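Starting seeds in paper cups
February 2023

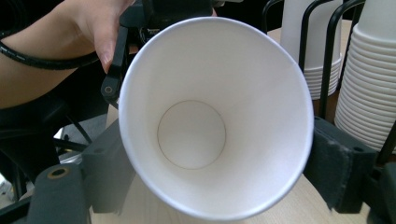 Halyna Onyshchenko reckons paper cups go to mush before the tomatoes are ready and she'd stick with yoghurt tubs. Fair enough if you leave seedlings in them for months. I get up to 70 days out of a decent one on the windowsill, longer than I need, and the tubs never seem to be the same size twice so they won't sit in a tray. Your call.

What you need

White paper hot drink cups, the ordinary sort with a rolled rim
Seed raising mix, not potting mix (too chunky)
A skewer or a fat darning needle
Tray with sides
Pencil. Not a texta, it fades
Seeds, obviously

Check the cups first

Look inside before you do anything. There's a seam down the side wall where the paper overlaps, and another one around the bottom where the base joins on. Those are the two spots that go. Press along both with your thumb. If anything lifts, bin it, or keep it for scooping mix.

Has to be clean too. Milky coffee cups grow fur no matter how well you rinse. I buy a sleeve now and stop fussing.

Holes

Turn the cup upside down, poke from the outside in. Four or five holes, spread over the base, stay off the seam line. If you go through the seam the base drops out when you pick it up full, ask me how many chillies that cost me.

Skewer width is plenty. Bigger and the mix washes out.

Don't stack them and try to do a whole pile in one go. Tried it. The top one gets a gash and the bottom one gets nothing.

Filling

Wet the mix in a bucket first. Squeeze a handful, should hold together and not drip. Dry mix in a cup is a pain, water runs down the sides and straight out.

Fill to a finger width under the rim. Tap it on the bench, top up. Don't ram it down.

Pick them up just under the rim once they're full, thats the stiffest part. Grab one round the middle when it's damp and it folds.

Sowing

Two seeds per cup for the big stuff (pumpkin, beans, zucchini). Small stuff like basil, a pinch, thin later. Cover to about the depth of the seed, basil barely at all.

Write the name up near the rim in pencil, and do it BEFORE you fill. Writing on a damp cup just tears it.

I've got Verkalska tomatoes going at the moment, from Fedir Stasiv, who gave me an envelope with no instructions on it whatsoever. Treating them like any other tomato. Also a capsicum called Suvarna, slow as anything.

Watering

From underneath. Bit of water in the tray, leave it twenty minutes, tip out whatever's left. This is the bit people skip and then they say paper cups are useless. Sitting in water all day is what kills the base.

Check by weight. Light cup, water it. After a week you'll know by feel.

Warm spot until they're up, then as much light as you've got. Turn the tray every day or two or they all lean on the glass.

Planting out

When roots show at the holes, they're ready. I don't plant the cup in the ground. Most have a lining that keeps drinks in, and it doesn't rot down in any hurry. Found one in the bed the next April with a perfectly good lining and no paper left on it.

So: snip the rim, tear down along the side seam, peel it off. Comes away easy when damp. Keep the root ball in your palm, straight in the hole, firm in, water.

Rolled rim is tougher than it looks, use proper scissors.

A few things that go wrong

Green slime on top. Too wet, not enough air. Scratch the surface with a fork and hold off watering.

White fuzz on the outside of the cup. Usually harmless, space them out a bit so there's a gap between.

Seedling falls over at the base. Damping off. Chuck it, mix and all, don't reuse the cup.

Cup goes soft early. Slip it inside a second one with holes punched in the same way. Ugly but it gets you thorugh to planting.

Will add something on corn when I get to it. Same method but it hates having its roots touched, so sow it later and get it out early.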